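Notes for my talk, "The folding room, one year in" – 06/04/2022

Okay, start with the laundry. Pumside does linens and staff uniforms for small clinics, and when I took over the folding room we had 63 people on the floor. Say hi to anybody from Riltow in the back row.

Tell them about the first week in May. The arms came in and everybody stood around watching with their coffee, and I had promised we'd be faster by lunch (we were not faster by lunch!).

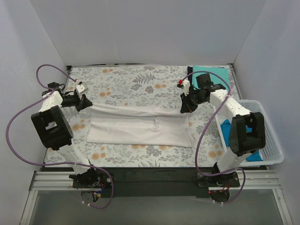

So people asked me the fair question, which was what happens to my job. I didn't have a good answer ready. Pause here, let that one sit. Then go to what changed first – the sore shoulders. Folding 867 pieces on a shift is hard on a body, and I did it myself for years.

Next bit is pay. We moved folders into sorting and checking at the same rate, and I had to fight Valtonen, our parent company, for that. Don't rush this part.

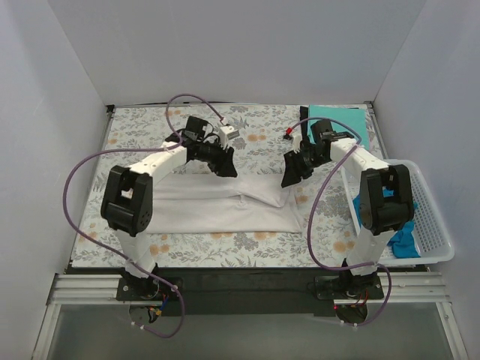 By Eustaquio Gallegos, folding room lead, Pumside

The checking job is pickier than folding ever was. You need to know why a fold goes bad, and the old hands know that better than any manual. Ask for a show of hands: who here has trained a machine's babysitter? 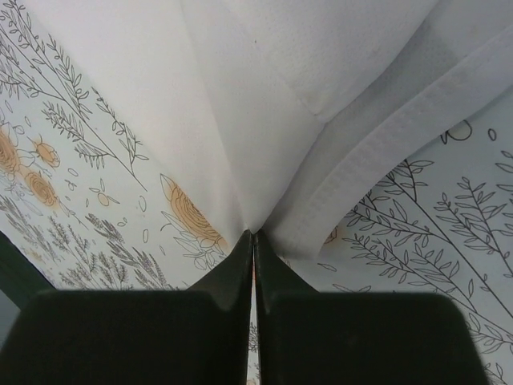

Training took way longer than I'd budgeted. My folders kept wanting to jump in and fix things, and I get it, it's a reflex. What helped was slowing down and talking about cloth. Take a white piece gathered up to a point like that, creases running out of it, right over the fingertips – a folder looks there first, and I want new checkers looking there too. Then take questions, and mention the sign-up sheet.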